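Home | Courses | Projects | Student Reports | Archive | Contact

Print this page | E-mail this page

Hanging Up a Coat Hanger: What Our Group Got Done and What We Doubt
Final report, Robotics Project Course, Dallcombe
Group project "Grarnthorpe"

1. What we set out to do

The course handout asked each group to pick a household task and collect enough demonstrations of it to train a policy for a two-arm robot. We picked putting a wooden hanger on a coat rack. It sounded easy, and that was most of the reason. Other groups went for folding and pouring, and we thought a single rigid object with a single goal would leave us time to look at the part we were curious about, namely how good the demonstrations have to be before the training does anything useful.

We called the project Grarnthorpe after the house in a board game two of us play. The name has no meaning beyond that.

Our proposal said we would "show that hand-held collection is a practical replacement for teleoperation." Reading it again in March, we would not write that sentence now. We never ran teleoperation on the same task, so we have no comparison to offer, and the proposal should have been sent back to us for it.

2. Equipment

We used the hand-held grippers from the course lab, one for each hand, with printed marker cubes on top so that the software can work out where each gripper is. The operator also wears a head camera. The recording software was Flilix, which the course has a license for, and training was done with the scripts we were given in week four. We changed very little in them.

The grippers are heavier than they look, and the cables get in the way. After a quarter of an hour your wrists begin to droop and the motions get sloppy, which means that the late recordings in a session are different from the early ones. The handout says to rest between sets. It does not say that tired recordings should be marked as such, and we only started doing that halfway through, so the label is missing on the first half of our data.

3. Collection

We recorded 597 attempts. That number looks good on a poster and we put it on ours. After going through the recordings we kept 152 for training.

The rest were dropped for ordinary reasons. In many of them a marker cube turned away from the camera at the moment that mattered, right as the hook came up to the rack, and the tracking jumped. In others the operator dropped the hanger, or nudged the rack and then reached out to steady it. We had argued early on about whether to keep the drops, on the theory that a robot should see recovery. We left them out in the end. We do not have a result that says this was right.

A fair question is whether we threw away the hard cases and kept the easy ones. We think we did, to some degree. If the tracking fails mostly when the hanger is held at an awkward angle, then a filter based on tracking will remove awkward angles from the training set. The report by last year's group (the Stamatopoulos project, in the course archive) used the same kind of filter and does not discuss it.

4. Results

The robot was tested in 2 conditions: rack in the usual spot, and rack moved. For the first we ran 100 trials. The policy got the hanger onto a hook in up to half of them, depending on how strict you are. A hanger resting on a hook and sliding off once the gripper lets go was scored as a success by one of us and as a failure by the others. We should have written the rule down before we started scoring.

With the rack moved, the policy did badly enough that we stopped early and did not compute a rate. The arm would go confidently to where the rack used to be. We take this to mean that it had learned a place in the room as much as it had learned a coat rack.

5. Why we think it went this way

Almost everything was recorded in one room, with the same rack, brick wall and window. We varied the start position of the hanger and felt thorough about it.
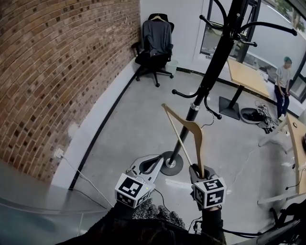 What we varied far less was where the operator stood and how the rack was turned. The hooks stick out in several directions, so there is more than one correct answer to "put it on the rack," and each of us had a favorite hook. Averaged together, those favorites may point at a gap between two hooks - which is close to what the robot aimed for in a good number of its misses. We did not test this. It would be simple to do by training on one operator at a time, and the next group could start there with our files.

Light was another thing we blamed at first. The afternoon sessions were brighter than the morning ones, and for a week we were sure that explained the misses. Then we ran the same checkpoint at 9 a.m. and at 3 p.m. and could not tell the two apart.

6. What we would tell the next group

Write the success rule first and have everybody sign it. Move the rack between sets, even though it is annoying and you have to check the tracking again. Mark tired recordings from the first session on. Watch your own recordings the same evening; we let ours pile up, and by the time we saw the marker problem we had already made it several hundred times.

We would also ask the course staff to stop grading on the raw number of demonstrations. It pushed us toward fast, similar recordings, and we would probably have learned more from fewer.

The kept recordings, the dropped ones and our scoring sheet are on the course drive in the Grarnthorpe folder. The scoring sheet has both versions of the success column.

Print this page | E-mail this page

Previous report | Next report | Back to Student Reports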